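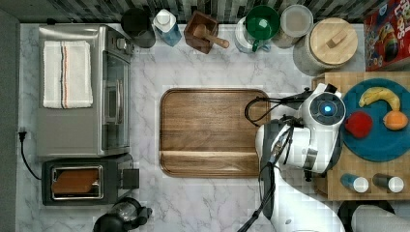 A toaster oven and a two-slot toaster on a kitchen counter.

Evening power cuts in Skindham to end in October

Households in Skindham will have normal electricity in the evenings again from October, when the new substation at Hitoslow is connected to the network. The supplier, Zuvstead, told this in a letter which came to residents this week.

The town has had short power cuts since spring, most of them between 5 pm and 7 pm, when many people cook at the same time. The old substation was built for 800 homes and the town has grown a lot after that. In the worst month there were 17 cuts, and the longest of them lasted 3 hours.

Until the work is finished, Zuvstead asks customers to avoid using several strong kitchen appliances together in the early evening. Kettles, ovens and tumble dryers are mentioned in the letter. The company also advises to keep the fridge door closed during a cut and to switch off the cooker at the wall.

Customers who had more than three cuts in one month can ask for a payment of 100 pounds. The form is on the company's website, and a paper copy can be taken from the library in Koech Street. It must be sent before the end of October - later forms will not be accepted.

Some shops in the centre have already changed their opening hours. The bakery next to the library now bakes only in the morning, and the launderette closes at 4 pm.

During the connection work Hitoslow Road will be closed for cars at night. Buses will go by the ring road, and the stop at the school will not be served.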